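Flama Data Collection Guide
Section 7: Recording Cabinet and Storage Box Episodes
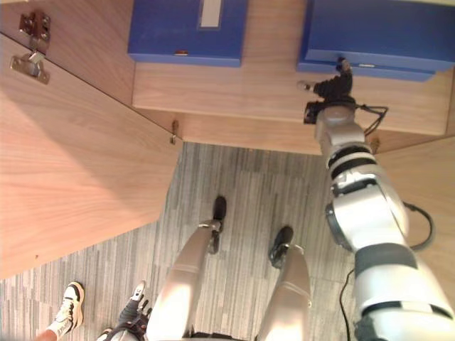 This section covers recording demonstrations in which the robot works at a cabinet: reaching for a box on the shelf, opening or closing a door, or moving a box from one place to another. Read Section 2 (Operator Station) first. The robot must be calibrated and standing before you begin.

An episode is one complete attempt at one task, from the start pose to the end pose. The Vernix recorder saves the head camera view, the joint positions and the gripper commands together. You do not need to start them separately.

7.1 Before you record

1. Check that the cabinet does not rock when you push on the side panel. Shim it if it does.
2. Open the door to the angle given on the task card. The door must hold its position without being touched.
3. Place the boxes on the shelf with their latches facing out. Close all latches unless the card says otherwise.
4. Stand the robot on level floor with both feet flat. Its toes should not touch the cabinet.
5. Move each arm through its full reach once, slowly, and watch the cables. They need enough slack for the elbow to straighten.
6. Look at the head camera view on the operator screen. The shelf edge and the target box must both be in view.

CAUTION: A loose cable can catch on a door hinge or door corner. If a cable catches, press Hold. Do not pull the arm free under power.

CAUTION: The spotter stands to the side of the robot, within reach of the stop button, and keeps hands out of the cabinet while the arms are live.

7.2 Recording an episode

1. Select the task on the Vernix screen. Enter the cabinet code and the box code from the labels in your kit.
2. Move the robot to the start pose and wait for the green status line.
3. Press Record. Wait 2 seconds before moving.
4. Bring the gripper toward the front of the target box. Slow down for the last part of the approach.
5. Make contact at the lower front edge, clear of the latch or clasp. If the first contact is poor, back off and try again in the same episode. Corrections are useful to the learning system and should be kept.
6. Carry out the task on the card.
7. Return to the end pose, wait 2 seconds, and press Stop.
8. Mark the episode Success, Partial or Fail. Add a note for anything unusual.

Note: Keep the unused arm low and still. Episodes where the idle hand drifts into the work area are rejected during review.

Note: The spotter's shoes or legs may show at the edge of the head camera view. This is acceptable. Hands are not, and an episode with a person's hand near the box must be marked Discard.

7.3 Varying the setup

A set recorded with every box in the same spot produces a model that only works with the box in that spot. After every 7 episodes, change one item from this list:

- position of the box along the shelf
- which box is the target
- door angle
- distance between the robot and the cabinet
- room lighting

Change only one item at a time, and enter the change in the Setup field before the next recording.

7.4 If something goes wrong

Error 413 on upload: the file is too large for one transfer. Open the episode, choose Split, and upload again. Do not delete the local copy until the screen shows Stored.

Gripper slips off the box: check the finger pads for dust and wipe them with a dry cloth.

Box tips or falls: press Hold, let the spotter confirm the area is clear, and mark the episode Fail. Keep the recording.

Arm position on screen does not match the real arm: stop recording and repeat the Ritchie calibration in Section 3. Discard any episodes recorded after the mismatch began.

Sets recorded at the Jendville site use a separate upload folder. See Section 9.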